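Trirnthorpe Residential
Interior Safety Inspection, Furnished Units
Annual walk-through, August
Building: Brorstead
Unit: 188
Inspector: Beverley Gilchrist
Form version: 3

Result codes: OK, ATTENTION (correct before the next occupancy), MONITOR (no work order, recheck at the next walk-through), N/A.

Comments are entered under the item they belong to. An item with no comment was checked and needed none. Work orders are raised in Grinance after the inspection and are not numbered on this form.

SECTION A. ENTRY AND EGRESS

Entry door closes and latches from fully open without help
OK
Comment: Closer is slow over the last part of the swing but latches each time. The closer was adjusted after the previous walk-through and has held its setting.

Door seals continuous on both sides and head
ATTENTION
Comment: Seal on the hinge side has pulled out of its groove near the lower hinge. The material is not torn. Press back in and check whether the groove has been painted over. If paint has narrowed the groove, the seal will come out again and the groove needs to be scraped first.

Deadbolt opens from inside without a key
OK

Viewer clear and at usable height
OK

Evacuation notice posted on the inside of the entry door
MONITOR
Comment: Notice is present and legible. It still gives the old assembly point on the service road side. All notices in Brorstead are due to be reprinted, so a single replacement was not ordered for this unit.

Path from sleeping area to entry door clear
OK
Comment: Measured at the narrowest point, 40 inches between the console table and the wall. If the table is moved back to its position on the furnishing plan the path gets wider.

SECTION B. SMOKE AND CARBON MONOXIDE ALARMS

Alarm present in each sleeping room and in the hall outside
OK

Test button sounds all connected alarms
ATTENTION
Comment: Pressing the hall unit sounds the bedroom unit. Pressing the bedroom unit sounds only itself. Same fault was found on the floor below last year and was a loose connector at the base plate. Have the electrician check the connector before replacing the alarm.

Manufacture date within service life
OK
Comment: Date read from the back of each alarm with the alarm removed from its base. Do not take the date from the installation sticker, which in this building was sometimes applied when the battery was changed.

Carbon monoxide alarm within reach of the sleeping area
OK

Alarm openings free of paint, dust and tape
OK
Comment: Light dust only. Vacuumed with a soft brush.

SECTION C. WINDOWS AND WINDOW COVERINGS

Opening limiters fitted and working
OK
Comment: Pushed by hand at the lower corner with steady pressure. Limiter held and did not flex. Check the screws as well as the arm. In the older units the arm is sound and the screws are short.

Sash lock engages fully
OK

Curtain hardware secure
MONITOR
Comment: Pulled down by hand at each end and at mid-span. Fixings hold. Repeat the pull at the next walk-through and record whether any bracket has shifted against the soffit. Long curtains get tugged at the leading edge by whoever opens them, and the end bracket is the first to work loose.
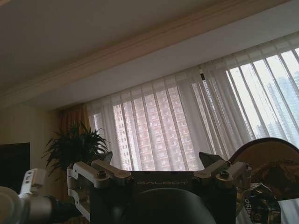 Cords and chains secured or absent
OK
Comment: No loops within reach of a child. The tensioner on the bedroom blind is screwed to the wall. Adhesive tensioners are not accepted in Trirnthorpe buildings and should be marked ATTENTION wherever found, even if they are holding.

Fabric clear of heaters, lamps and cooking equipment
ATTENTION
Comment: The floor lamp in the bedroom stands against the drape when the drape is open. Lamp moved to the other side of the bed during the inspection. Update the furnishing plan so that housekeeping does not put it back.

Flame resistance label or certificate on file
MONITOR
Comment: Certificate on file covers the drapes in the bedroom. The certificate for the sheers lists the building but not the unit. Ask the supplier for a delivery list. If the list cannot be produced, a sample test is needed. The sample should be cut from the hem allowance at the side.

Glass free of cracks and edge chips
OK

SECTION D. CEILINGS, MOLDING AND WALL FINISHES

Ceiling free of stains, sagging and open joints
OK
Comment: Checked by eye and with a moisture meter at the bathroom wall. Readings steady.

Crown molding tight to wall and ceiling
OK
Comment: Tapped along the window wall with a rubber mallet handle. No hollow sound and no movement. Hairline openings at the corners are to be expected when the heating season starts and do not need a work order unless a fingernail fits in the gap.

Wall-mounted items fixed to framing or rated anchors
ATTENTION
Comment: Mirror in the hall hangs on a single picture hook. It is heavy enough to need 2 rated anchors. Mirror was taken down and left standing on the floor of the coat closet, face to the wall, with a note on it. Do not rehang on the existing hook.

Tall furniture restrained
OK
Comment: Straps on the bedroom dresser and the bookcase both tight. Bookcase strap has been painted to match the wall and is easy to miss. Feel for it behind the top shelf.

SECTION E. ELECTRICAL

Receptacles secure, cover plates whole
OK

Ground fault protection trips and resets at kitchen and bathroom receptacles
OK
Comment: Tested with the button and with a plug-in tester. The bathroom receptacle is protected from the kitchen device, so a dead bathroom receptacle usually means the kitchen one has tripped. Add this to the guest binder. It accounts for most of the evening calls from this stack.

Panel directory complete and legible
ATTENTION
Comment: One breaker is marked "lights" with no room given. Traced to the hall and closet. Directory needs to be retyped.

Clear space in front of panel
OK
Comment: Ironing board was leaning across the panel door. Moved to the hook behind the closet door.

Extension cords and power strips
MONITOR
Comment: Power strip behind the television stand is listed and in good condition. It is not overloaded. Cord runs under the edge of the rug for a short distance and has been rerouted along the baseboard. Recheck. Cords tend to go back under rugs because it looks neater.

Space heaters
OK
Comment: Building-issued Jara heater found in the closet, cord wrapped loosely, tip-over switch tested. Heater is to be plugged straight into the wall. The card that says so is missing from the handle and a new one was attached.

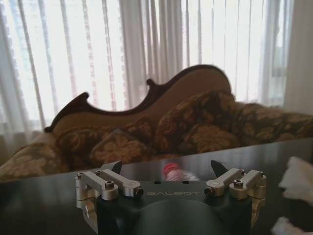

Photo 2. Unit 188. Gripper with GALBOT lettering on the top face.

SECTION F. KITCHEN

Range anti-tip bracket engaged
ATTENTION
Comment: Bracket is fixed to the floor but the rear leg is not in it. The range was probably pulled out for cleaning and pushed back at a slight angle. Slide the range back squarely and test by pulling forward gently on the rear of the cooktop. This was also the most common finding in Brorstead last August, and cleaning crews should be shown the bracket in person. A written reminder went out after the last round and made little difference.

Hood filter clean
OK

Extinguisher present, charged, tag current
OK
Comment: Gauge in the green. Bracket is inside the sink cabinet door. Label on the outside of the door is starting to lift at one corner.

Gas or electric shutoff reachable without tools
OK

Under-sink area dry, no stored chemicals next to food or heat
OK
Comment: Paper towel wiped around the trap and both supply valves came away dry. Drain cleaner was found beside the dishwasher hose and removed. Guests sometimes leave it behind. It is not stocked by the building.

SECTION G. BATHROOM

Hot water at the tap within the building limit
OK
Comment: Run for 3 minutes before reading. A shorter run gives a low reading at this end of the riser and has led to wrong adjustments at the mixing valve.

Grab bar secure
OK
Comment: Body weight applied downward and outward. No movement at either flange.

Tub or shower floor slip resistance
MONITOR
Comment: Textured area is worn smooth toward the drain. Bath mat supplied. Refinishing should be priced together with the other units on this riser.

Exhaust fan draws a sheet of tissue to the grille
OK

SECTION H. CLOSE-OUT

Windows locked, heater unplugged, panel door closed
OK

Keys returned and logged
OK

ATTENTION items to be carried to Grinance:
Entry door seal, hinge side
Bedroom alarm connector
Furnishing plan, bedroom lamp position
Hall mirror anchors
Panel directory
Range anti-tip bracket

Priority: alarm connector and range bracket first. Both should be done on the same visit if the electrician can be accompanied by maintenance. The mirror can wait as long as it stays in the closet.

NOTES FOR THE NEXT INSPECTOR

The coat closet light is on a pull chain and the bulb guard has to be turned a quarter before it comes off. Bring a short ladder, as the one in the service room is too tall to open in the hall.

Form 3 asks for sheers and drapes as one item under the flame resistance line. They came from different suppliers in this building. Enter the two separately in the comment until the form is revised.

B. Gilchrist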